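About the Zaltuleck Service Unit

Zaltuleck is the maintenance and commissioning unit of the Tostholm Institute of Applied Automation. We set up, calibrate and repair two-arm robot cells that work in kitchens, pantries and serving areas. The unit was established to support the Institute's own laboratory. It now also looks after cells at partner sites in Stadov and Yokoyama, and it trains the technicians who run them from day to day.

Our responsibilities

The unit is responsible for each cell from delivery until it is withdrawn from use. Our staff inspect the room, assemble the stand, mount the arms and connect power and data. They then carry out the acceptance procedure together with the site's own technician. A cell is handed over only when both parties have signed the acceptance sheet.

After handover, every cell is placed on a service schedule. A short inspection takes place after every 80 hours of operation and a full inspection after every 600 hours. The short inspection covers mounting bolts, connectors, cable strain relief, gripper pads and the emergency stop. In the full inspection the arms are taken off the stand, the joints are checked for play, and the calibration is repeated from the beginning.

Repairs are carried out on site wherever possible. Wrist joints and gripper drives are the exception. These are replaced with a tested spare and returned to our workshop in Tostholm, where they are opened, cleaned and measured on the bench before going back into stock. The workshop keeps a written history for every joint it handles, including those that were found to have no fault.

How a cell is commissioned

Commissioning follows the same order at all sites. The stand is leveled first, and the arms are mounted one at a time. Each arm is moved slowly through its full range by hand, with the power off, so that the technician can feel for resistance and see where the cables pull. Only then is the controller switched on.

Camera calibration comes next. The cameras are fixed in their working positions, the target is presented at a set of agreed points, and the results are compared with the values recorded at the workshop. If a camera is moved afterward, even slightly, the calibration is considered void and must be repeated. This rule was added in May, after a review of our service records showed how many grasping faults began with a camera that had been nudged during cleaning.

The last stage is a trial with ordinary household items. Plates, bowls and cups are placed within reach of the arms in positions chosen by the site technician — never by our own staff — and the cell is observed over 103 grasps. Any dropped item is recorded along with the arm, the gripper and the approach angle. The sheet is kept with the cell's papers for as long as the cell is in service.

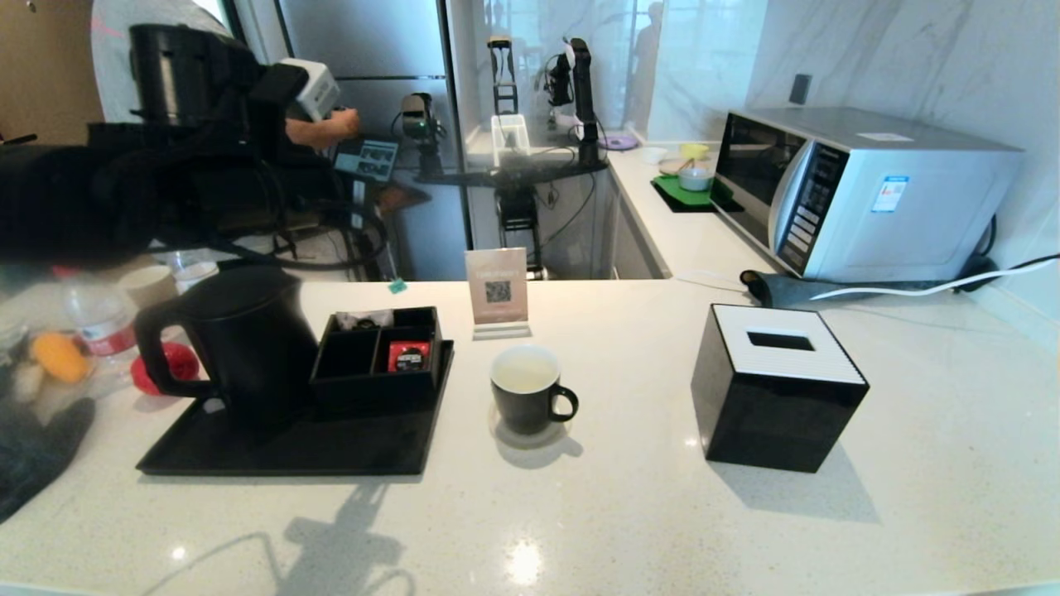 Housekeeping is treated as part of maintenance in every room where a cell is kept. Grit under a stand, a loose cable or a splash on a connector can stop a cell as surely as a failed motor, and our technicians have authority to delay a session until the area is in order. Kitchen sites call for particular attention on this point. A mug filled almost to the rim is a common enough sight on a counter, and site staff are asked to keep open drinks well away from controllers and equipment rigs. Cables at the foot of a mounting stand tangle easily and should be separated, labeled and tied at each short inspection.

Our staff

Indira Amin has led the unit since its establishment and approves all acceptance sheets. Tormod Dalen manages the workshop and the stock of spare joints. Byung-chul Jin is responsible for camera calibration and maintains the reference values for each site. Gangadharan Sundaram coordinates field service in Stadov and Yokoyama, and Aishwarya Naidu directs technician training.

Training

The unit offers a course for site technicians lasting 6 days, held at the Tostholm workshop. Participants assemble and level a stand, replace a gripper, trace a wiring fault and complete one full calibration under supervision. Places are offered first to partner sites and then to other schools and laboratories. Participants should be comfortable with hand tools and basic electrical measurement; programming experience is welcome but is not required.

Service requests

Partner sites should send requests through their designated technician, stating the cell number, the hours of operation and the last inspection completed. Please leave the cell switched off and the cameras in place until a member of the unit has replied. Requests concerning an emergency stop are handled before all others.

Page last reviewed: 26/09/2022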